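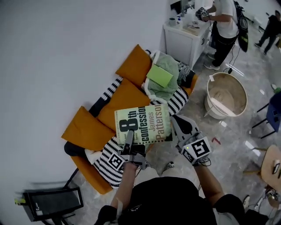
Cash or kits, nine months in

I said in November that I would write something longer about the switch from household kits to cash in Bedoya, and a few people have asked where it went. It took me a while because I wanted to see the second survey first. I have now seen it, and I can share the parts that aren't internal.

For anyone new to the blog, I do supply work for Skitis, a small relief agency. I am not a program person. My job is buying things, moving things and writing down where they went. What follows is my own view and doesn't speak for the agency.

Bedoya is the district where most of the families ended up after the river came over the lower valley. It has one main market town, Dorkley, and one paved road. When I arrived we had 2697 households on the list, most of them living with relatives or in rented rooms. There was never a real camp. There was a cluster of tents behind the old bus yard in Dorkley for the first month, and those people moved into rooms before the cold weather.

The plan at the start was kits. A household kit in our catalog is blankets, a cooking set, two water containers, soap, a tarp and some rope. It's a decent kit. I have bought it many times and I know what it should cost and how it should be packed. We had part of the first order in a regional warehouse already, so for the early weeks there wasn't much of a decision to make. People had lost their pots and bedding, the shops in Dorkley were half shut, and we had pots and bedding.

The first distribution went the way they usually go. The trucks were late, the line was long, and the list had mistakes in it. Several families were listed under the name of the relative they were staying with, so one address would get a single kit for three families. We fixed that by hand with a second list, and the second list caused its own trouble because two people were updating it at the same time. I mention this because lists come up again later, and I don't want to give the impression that cash made that problem go away.

By the second distribution the market was open again. I walked through it on the morning before the trucks came in, and I could see our cooking set for sale on three different stalls. The price was less than half of what we had paid, before transport. I don't blame anyone for selling. If you have moved in with your sister and she has pots, you don't need more pots. You need rent, or bus fare, or medicine for somebody. But it was a plain sign that we were paying full price to bring in things that people then turned into money at a loss.

I wrote that up in a short note and sent it to our country office. I expected it to sit there. They had been hearing the same from other districts, though, and the donor for that part of the program was willing to let us change the budget line as long as the total stayed the same. The change took five weeks to approve. That felt slow to me at the time, and I have since been told it was quick.

Getting the money to people was harder than I thought it would be. I had assumed we would use a bank, and there is one bank branch in Dorkley, but a lot of the families didn't have an account and had lost the papers they would need to open one. Mobile money works well in the town and badly in the upper villages, where the signal comes and goes. In the end we signed with a transfer company called Pomell, which already had agents in most of the shops along the road. People got a paper voucher with a code, took it to an agent, showed whatever ID they had, and were paid in notes.

Pomell's fee was fair. The trouble was with the agents running out of notes. A shop that normally pays out a few transfers a day does not keep enough in the drawer to pay forty families in a morning. On the first payment day, two of the agents in Dorkley were out before noon, and people who had come down from the villages had to go home and come back. That is a real cost. A trip down the valley and back on the shared minibus takes a good bite out of the money you came to collect.

For the second payment we split the list into groups and gave each group its own day, and Pomell agreed to top up the agents the evening before. That worked much better. It's the same thing you would do with a warehouse, really. You don't call everyone on the same day when you only have one door.

Now to the survey, which is the part most people wrote to me about.

We asked what households spent the money on. Rent was first by a long way. Food was second. After that came debt, then school costs, then heating fuel, then health. Blankets and cooking things were well down the list, which matches what I saw in the market. Very few people said they had bought anything from our old kit list, apart from soap.

Debt surprised some of my colleagues. It shouldn't have. When you leave home fast you live on borrowed money, and the person you borrowed from is usually a neighbor or a shopkeeper who is not well off either. Several people told the survey team that paying back the shop was the thing that let them keep using the shop. I would count that as food, in a way, but the form had a separate box for it.

We also asked whether people would have preferred kits, cash or a mix of both. Most said cash. A sizable minority said a mix, and those answers came mostly from the upper villages. The reasons were practical. The village shops are small and their prices went up after the road was damaged, so cash doesn't go as far up there. One older man told the team he would rather have a blanket in his hand than walk down to Dorkley for the money to buy one. I think he was right, and I think we should have kept kits going for those villages through the winter. We didn't, because by then the budget line had been changed and nobody wanted to go back and ask for it to be changed again. That was a mistake, and part of it was mine. I could have pushed for keeping a small stock.

Prices are the other worry people raise about cash. The argument is that if you put a lot of money into a small market, the sellers put their prices up and everyone is worse off, including the local families who didn't get anything. We checked prices every two weeks on a fixed basket of goods. In Dorkley itself most things stayed flat. Cooking oil went up, then came down again when the road was fixed. In the upper villages prices were high before we started paying and stayed high. I can't say that our cash had no effect there, only that I can't see it in the numbers.

Rent is different, and I'd like to be careful here. We didn't track rents at the start. It wasn't in the basket. By the time someone thought to ask, several families said their landlord had raised the rent after the first payment. Some landlords in town knew the amount to the last note, because it was printed on the voucher. We took the amount off the voucher for the later rounds. Whether rents would have gone up anyway, with that many people looking for rooms, I don't know. Next time I'd want rents checked from the first week.

On cost, I can say the following. Per household, delivering the kit cost us more than delivering the same value in cash, even after Pomell's fee and the extra staff time on the lists. Most of the difference was transport and storage. I'd be wary of anyone who turns that into a general rule. If the market in Dorkley had stayed closed, the cash would have been no use at all, and the kits would have looked like a bargain. In the first month they were.

The staff time is easy to underrate. With kits, my team did most of the work. With cash, it moved to the people who deal with registration and complaints, and there weren't enough of them. The complaint desk had a backlog for most of the winter, mainly lost vouchers, misspelled names and people who had been left off. A lost blanket is one person's bad luck, but a lost voucher with a working code on it is a problem for everybody in the office until it's canceled. I would hire for that desk before hiring another driver, and I say this as someone who was always asking for another driver.

There were questions about fraud too. We found some. A couple of codes were paid twice, and one agent was taking a cut that he called a handling charge. Pomell dropped him and paid the families back. I have seen worse with kits, where whole bales go missing between one gate and the next, and it's harder to prove anything because all you have is a waybill and a driver who says the count was short when he loaded.

We are closing the Dorkley office at the end of this round. The remaining caseload goes to the district welfare office, which has its own list, and that list does not match ours. I've spent the last two weeks going through the differences line by line with a colleague on the phone. Most are spelling. A few are families who have gone back down the valley to repair their houses and want to be counted there. Both offices have agreed to let them pick which list they're on, and the forms for that are supposed to come back from the printer this week.

If you work on rents in this kind of setting and have a simple way of tracking them, please leave a comment. I've had one suggestion so far, and it involved more paperwork than the whole of our registration.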